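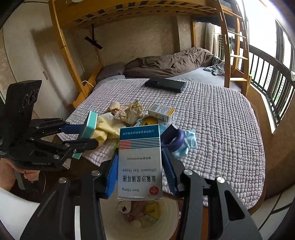 Prasanna Sikder thinks I am asking the wrong thing. He wrote in after my last column to say that a machine able to pick up a box is no use to him, and that he will start paying attention when one can be left alone in a bedroom for an hour and the bedroom is better at the end of it. Fair enough. I have borrowed his test for this review.

Print this page | E-mail to a friend

The Hakunano is a tidying arm on a wheeled base, hired by the month through Hettiarachchi, who delivered it to my house in Atolstead in October. The hire is 400 pounds a month and they take a further 400 as a deposit. Setting it up took most of a morning. It stands a bit higher than my kitchen worktop, weighs more than I could lift alone, and needs a clear stretch of floor to turn in. The back bedroom only just has that.

The job I gave it was the same each time. Small things were left on the bed, and the arm was to put the rubbish in the bin and everything else in a tray. Beds are hard for these machines. The surface gives, the blanket moves when it is pulled, and the things that end up there have nothing in common with each other. A medicine box has flat sides and stays the shape it was. A paper bag doesn't, and a cloth hardly has a shape to begin with.

Boxes first. It is good at boxes. Cartons, small packets, anything stiff with two sides facing each other, it picked up cleanly and put down where it was told. The rubber pads have enough grip that it doesn't need to squeeze, and I found no dents in the cardboard. A phone lying flat was another matter. It slid the phone along the blanket for a while, gave up, moved on and came back to it later with the same result.

Cloth it can lift. It takes a pinch from the middle and up it comes, trailing. What it can't do is fold it, so a shirt goes into the tray as a lump. There is a folding mode in the menu but it is greyed out, and Hettiarachchi told me it will come with an update. I have not marked it up or down for that.

Sorting is where I would be careful. The machine has to decide what is rubbish, and a crumpled bag with something in it looks much like a crumpled bag without. Over my trial it handled 70 objects and put 19 of them in the wrong place. Most of those were rubbish left in the tray, and I can live with that. A few were the other way round, including a full strip of tablets that went in the bin. You can tell it never to throw away anything it isn't sure of, and after the tablets I did. The setting is on the third page of the menu and should be switched on when it arrives.

It is slow. I can clear a bed in the time it takes the Hakunano to look at it. That matters less than I expected, as I was usually downstairs, but it does make a noise at the end of each movement and you hear it through the ceiling. I would not run it after nine at night.

I also had a short go with the Cuvon, which is cheaper and uses a suction cup. It beat the Hakunano on the phone and on anything glossy. It could do nothing at all with tissue, string or waffle-weave fabric, and on one run it picked up the blanket. For a bench with parcels on it I would take the Cuvon. A small packing room could probably use one now, provided the goods are boxed and someone is nearby.

Back to Prasanna's test. I left the Hakunano alone for an hour on four occasions. Twice the room was better. Once it was the same, with the arm stopped halfway and a message asking me to move a cable. Once the lamp was on the floor.

At that price I would not hire it again for a house. If you can't bend or reach easily and there is someone about to check the bin, a month's trial might be worth the money. Ask Hettiarachchi for the softer finger pads, which cost nothing extra but aren't fitted unless you mention them.

12 comments | 31 shares

Get our reviews by e-mail. Enter your address to sign up. You can unsubscribe at any time.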